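From: Archie MacLeish
To: dremeno-users
Subject: Re: Serial link drops out after a while, slave boards stop answering

Hi all,

Sorry for the slow answer, I only get to the list in the evenings. I've quoted the part I'm replying to further down so you don't have to dig for it.
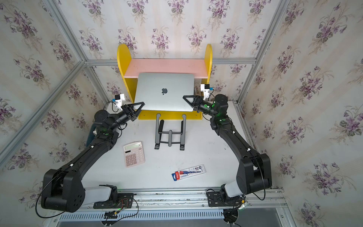
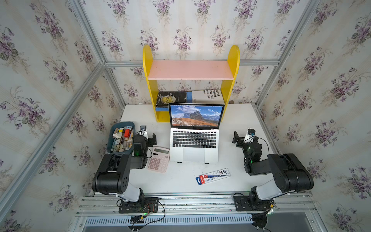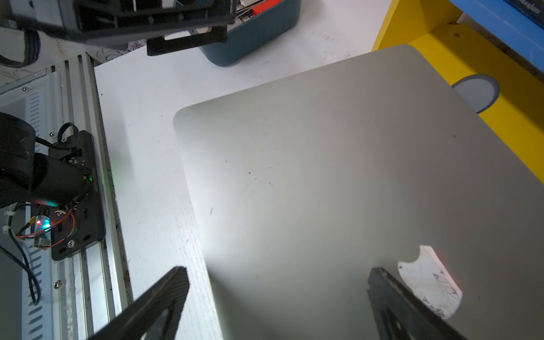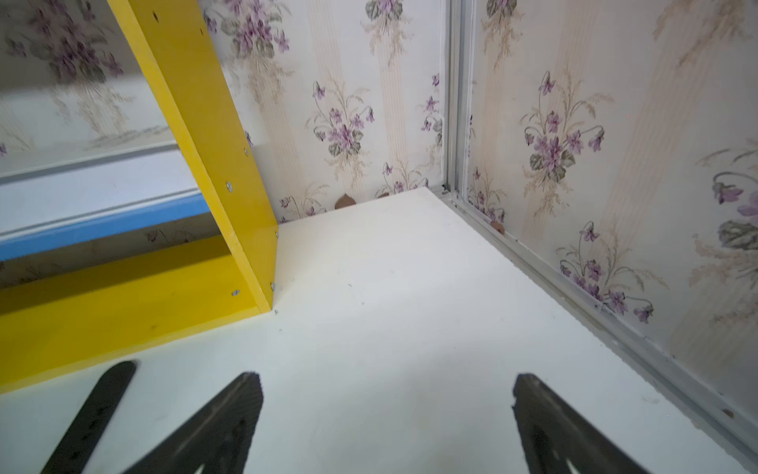 Violet wallpaper on the walls, silver laptop in the first three.

OK, so on to the dropouts.

> I have one Dremeno board as master and 4 more as slaves, all on
> the same two-wire RS485 bus. Baud rate is 9600. Everything answers
> fine when I power up, then after a while slave 3 goes quiet, then
> the others, and the master just sits there. If I reset the master
> it all comes back. I have changed the cable twice. Is this a
> hardware fault or is my code wrong? The cable is 40 feet end to
> end. I used the Cidia library from the download page, no changes
> except the addresses.

I had pretty much this same thing last winter and I also blamed the cable first (I even bought the expensive shielded stuff, which I now use to tie up tomatoes). 40 feet at 9600 is nothing for RS485, so I'd put the cable down and stop worrying about it. The clue is that resetting the master brings everybody back. If the slaves were really hanging they'd stay hung until you reset them too!

What I think is going on: the Cidia library turns the driver-enable pin off as soon as the transmit buffer is empty. But buffer empty doesn't mean the last byte has gone out on the wire. The last byte is still in the shift register at that point, so you chop off the end of your own message. Most of the time you get lucky, and then once in a while the slave gets a bad checksum, says nothing, and the master waits forever for the reply because the default timeout in that version is zero. Zero means never time out. I have no idea who thought that was a good default.

So two things to change. Look in the send function and find where it drops the enable pin. Wait for the transmit complete flag before that line, the other flag is the wrong one. Then set the timeout to something real. I use 300 milliseconds and it's plenty for short messages like yours. When it times out, clear the receive buffer, bump a counter and go on to the next address. Don't retry the same slave over and over or you'll starve the rest of them.

Print that counter now and then, by the way. Mine showed 3000 missed replies overnight before I fixed the enable pin and I'd had no clue, because everything looked OK on the display.

A few other bits while I'm at it. You didn't mention termination. You want a 120 ohm resistor across the pair at each end of the line and none in the middle. Some of the Kinnear adapter boards come with one already soldered on, and if you've got one of those on every slave then you've got far too many in parallel and the signal gets pretty sad. Put a meter across A and B with the power off — you should read near 60 ohms. If it's way lower, start pulling resistors.

Also run a ground wire along with the pair. I know people say two wires is all you need, and it'll even work on the bench with one power supply feeding everything. Then you move a slave to its own wall adapter and it gets flaky. Ask me how long I spent on that one.

I wouldn't bother going up in baud rate until it's been solid for a couple of days. And if you're on the February build of the library, check the address table too, because slave addresses above 127 get read as negative and never match. Low numbers are fine.

If none of that helps, post your send and receive functions (just those two please, not the whole project) and say how each slave is powered. There was someone on here who got a Gestmont logic analyzer going on the same kind of bus, maybe they'd be willing to share the settings file? I only have an old scope and it's not much good for this kind of thing.

Oh, and which pin are you using for driver enable? If it's 13, the bootloader toggles that one at startup and you'll get junk on the bus every time a board resets — move it to any other free pin.

Archie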